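Butcher block top: mineral oil or hardwax? (and did I ruin mine)

gumton_greg
Posted May 22, 2025

Okay so I finally pulled the trigger on a butcher block top for the bench in the spare room, 8 feet of it, and I have now read so many threads about finishing that I can't tell up from down. Half of you say mineral oil forever, the other half say hardwax oil and walk away. My brother-in-law says polyurethane and he says it LOUD.

It's for general use. Some glue-ups, some sewing (my wife gets the left half, that was the deal), coffee cups that will absolutely be set down without a coaster. No food prep at all. I've got one coat of mineral oil on the underside already because I got excited, and now I'm wondering if I've locked myself in.

What would you do? I'm sanded to 150 right now.

plindcombe_pat
I'd stop with the mineral oil right there. It never cures, it just soaks in and migrates, and if you're doing glue-ups you'll have oil creeping into your workpieces. It's lovely on a cutting board. On a bench it's a chore you signed up for.

The underside doesn't matter much. Wipe it down with mineral spirits, let it sit a week, sand it lightly and put your hardwax over it. I did exactly that on a desk for my daughter and it took the finish fine.

tapia_w
Gonna disagree with Pat a little (hi Pat, we do this every spring). I've had a mineral oil and beeswax top for years and glue-ups haven't been a problem once. You know what is easy about it? Fixing it. Scratch it, rub more on, done before the kettle boils. With hardwax you're matching sheen and feathering edges, and if you wait too long you're sanding the whole thing anyway.

Also the cost. A can of the good stuff isn't cheap and you have to use it up once it's open or it skins over.

— Wenceslao

plindcombe_pat
It skins over if you leave the lid loose, Wenceslao. Decant it.

kyuri_c
Reading along because I'm about to do the same thing! I'm at the stage of picking the top and I keep going back and forth between the pale strips and walnut. Everyone at work says walnut hides stains but I love a light surface, you can find a dropped screw on it. Ours at work is the light kind and it makes the whole room feel bigger.
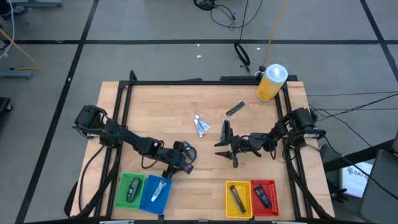 the light butcher block at work, which is the color I'm after

Does anyone know if hardwax keeps it that pale? I've heard it goes orange.

serena_g
Kyu-ri, it depends which one you buy. The plain clear ones warm it up, more honey than orange I'd say, but there are versions with a tiny bit of white pigment in them and those stay much closer to raw wood. Do a test on an offcut and leave it in a window for a couple of weeks. I did three little squares with masking tape between them and picked the one I'd have bet against.

Whatever you do, wipe off the excess. All of it. Then wipe again. My first top stayed tacky for a month because I thought a thicker coat meant more protection, and I had cat hair in it — long orange cat hair — until I scraped it back.

gumton_greg
Serena that is exactly the kind of thing I would do. We have a dog that sheds like it's a job.

So is 150 fine or do I keep going? I've got 220 here and a fresh pack of discs.

serena_g
150 is fine for most of them, read the can. If you polish the surface too smooth the oil can't get in. I'd put the 220 away.

bentfogh
Everybody is talking about finish and nobody has asked how he's fastening it down. Greg, are you screwing it tight to the base? Because that top is going to move across its width when the seasons change, and if you pin it all the way around, it'll split or cup on you. Slotted holes or figure-eight fasteners, please. And finish both faces the same number of coats, otherwise one side takes on moisture faster.

I lost a top this way. It was a Cordeiro slab, $198 on clearance, and I was so proud of that price. By the second winter it had a crack I could slide a quarter into.

gumton_greg
Well, uh. It's screwed tight. Eight screws, plain round holes.

bentfogh
Take them out tonight. Drill the holes bigger, or run the bit side to side so they're slots, and use washers. Twenty minutes.

tapia_w
Bent's right on that one. Leave the center row snug and let the front and back float.

ashwin_r
Coming in for team polyurethane, sorry. Water-based, satin, three coats. My kids do homework and paint on ours and I've never had a ring on it. Yes, it feels like plastic. I have a seven-year-old with a glitter habit, I want plastic.

plindcombe_pat
Ashwin, on a homework table, sure. On a bench where he's going to clamp and bang on things it'll chip and then you're stripping it.

ashwin_r
He said sewing and coffee!

gumton_greg
I said glue-ups too, but point taken. Okay, screws are out and the holes are slotted. I'm going with the hardwax, two thin coats on both faces, and I'm hiding the can from my brother-in-law. Kyu-ri, I'm going to try a square of the white-pigment one on an offcut first, so I'll post how it looks next to the clear.

kyuri_c
Yes please!! I'll hold off ordering until I see it.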